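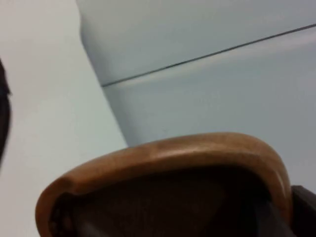

Figura 3. Vista de la cámara de muñeca durante un episodio de recogida. En primer plano, el borde curvo de color tostado de un objeto con el interior en sombra; al fondo, un panel gris azulado con una junta oscura.

3.2. Recogida de demostraciones

Las demostraciones se grabaron en dos viviendas, Naltiden y Skencombe, con el mobiliario y los enseres que ya había en ellas. Cada operador recibía una instrucción breve, colocaba el brazo en una posición inicial libre y teleoperaba la tarea hasta completarla o hasta agotar el tiempo asignado. No se fijó la iluminación ni se retiraron objetos ajenos a la tarea.

El conjunto completo reúne 1672 episodios, de los cuales 719 proceden de Naltiden. Los episodios fallidos se conservaron con su etiqueta, salvo 197 que se descartaron por pérdida de sincronía entre la cámara y las lecturas articulares. La cifra de 1672 es posterior a ese descarte.

Buscar en este sitio Búsqueda avanzada Ir

3.3. Observaciones a corta distancia

La cámara de muñeca se desplaza con la pinza, de modo que la composición cambia mucho a lo largo de un mismo episodio. En la Figura 3 el borde del objeto más cercano ocupa buena parte de la mitad inferior y el interior apenas muestra detalle. La imagen es algo borrosa, sobre todo en los elementos próximos. Un fotograma así, tomado de forma aislada, no permite distinguir el contenido del objeto ni su profundidad completa.

En una primera versión del protocolo estos fotogramas se eliminaban con un filtro de nitidez. Lo abandonamos en mayo, tras comprobar que suprimía sobre todo los instantes previos al contacto - precisamente los que la política necesita para ajustar la aproximación. En la versión actual se mantienen todos y se añade al modelo un historial corto de observaciones, junto con la apertura de la pinza.

3.4. Anotación

Dos anotadoras, Gönül Ekinci y Noemi Pettigrew, revisaron por separado 595 episodios y marcaron el inicio de la aproximación, el primer contacto y la liberación. Los desacuerdos se concentraron en el primer contacto, que en la vista de muñeca queda a menudo oculto por el propio objeto. Hollis Esposito resolvió esos casos con la señal de fuerza. El resto de los episodios se segmentó de forma automática con la herramienta Girkovmont, ajustada sobre la parte anotada a mano.

Las etiquetas de objeto se asignaron a partir de la instrucción de la tarea y no de la imagen. Esta decisión simplifica el trabajo, pero deja sin etiquetar los elementos del fondo, que tampoco se usan en el entrenamiento.

Utilizamos cookies para mejorar su experiencia de lectura. Aceptar Configurar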